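Zullton Paired Handheld Grippers
Demonstration capture set for two-handed manipulation research

Overview

The Zullton set lets a person record two-handed manipulation demonstrations without a robot in the loop. The operator holds one gripper in each hand and does the task directly. Each gripper carries a cube printed with square fiducial patterns, which is used to recover the position and orientation of the tool during the task. The recordings are then used to train a policy for a two-arm robot fitted with matching jaws.

The method was developed by Märta Lundgren and Mirsad Mujić for the Fedon study, which looked at furniture-scale tasks: moving chairs, opening drawers, clearing desks. Teleoperation was slow for this kind of work. Operators had to stand back from the robot, and they lost track of how far the jaws were from an edge or an armrest.
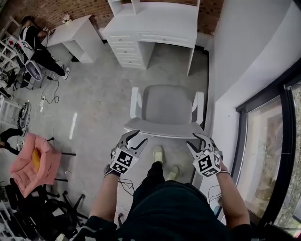
Chair moving was the first task in the study and is still the one we suggest for new users. It needs both hands to close at nearly the same time, and the load shifts as the casters turn. If the two tool tracks are out of sync, it shows up quickly in playback.

What is in the set

Left gripper and right gripper, with curved jaw fingers
Marker cubes, one per gripper, fitted
Cable set and wrist straps
Schnyder playback and alignment software
Printed calibration board

Spare finger pads are sold separately. Order left and right pads by part number, as the two are not interchangeable.

Research result

In the Fedon study, 4 operators recorded demonstrations in 3 rooms. Policies trained on handheld data from all three rooms were compared with policies trained on teleoperated data from one room, with equal recording time for each. The handheld policies did better in a room neither group had seen. They did worse on drawers with small knobs, where the jaws often closed a little early. Azra Karagiannis traced most of these failures to timing offset between the two grippers, and the alignment step in Schnyder was rewritten after that.
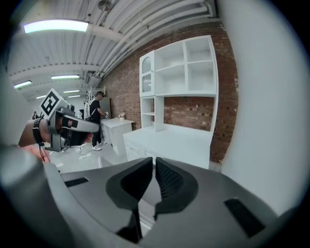
The current release checks alignment at the start of every recording. Hold both grippers still for 10 seconds with the cubes facing each other, then begin. If the check fails, the session is marked and left out of the training export – it can still be opened for review.

Use notes

Keep the cubes clean and do not write on them. Route cables down the forearm and secure them at the wrist. More than one operator can work in the same room, provided each set has its own marker IDs.

The jaws are meant for light household and office objects. They are not rated for lifting people, glass panels or hot items.

Compatibility

Exports load directly into Ukis 2 and later. Earlier versions need the converter, maintained by Malachy Keogh.

For quotes and loan units, write to Maite Peñalver through the contact form.

Page last updated Mar 11, 2020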